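Clivenell 22-liter dry bag, reviewed after a season on boats
by Alby Sheehan

I bought the Clivenell in September for a week of boat diving with Jovon Charters, and I have used it on every trip after that. I dive mostly in cold water, so I carry a lot of extra clothing, and my old bag from 2018 had started to split along the seam.

The bag holds 22 liters. I can fit a fleece, a towel, a hat, spare gloves, a lunch box and a small first aid kit, and still roll the top down three times. With only two rolls it leaks. Hanne Oksanen, our skipper, put hers down in the bilge with two rolls and had a soaked sweater by noon.

The shoulder strap is the weak point. It slides off if you are wearing a drysuit, and the plastic clip is hard to work with gloves on. I swapped it for the strap off my Savolainen mesh bag and have had no trouble with it.
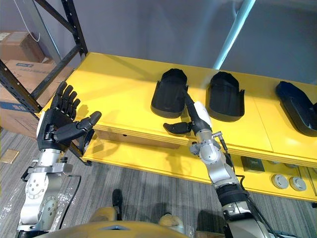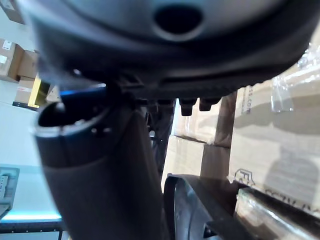
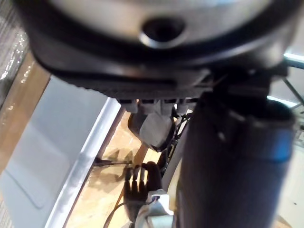 The shelf unit is in the first photo; the other two are close-ups of a housing from underneath.

The material is stiff when new and softens after a few uses. Salt water has not faded the color so far. The bottom panel has picked up scuffs from the deck but no holes. I rinse it with fresh water and hang it upside down overnight, open. If you store it closed it will smell.

It is not for diving with. Clivenell says it is fine for splashes and a short dunk, and I would not ask more of it. Keep your phone in a hard case inside.

Compared with the Nonia, which Clementina Marinho lent me for one trip, the Clivenell is heavier and the closure is better. The Nonia has an outside pocket, and I missed that.

Good: closure, size, tough bottom.
Bad: strap, clip, no outside pocket.

4 out of 5. I would buy it again, with a different strap.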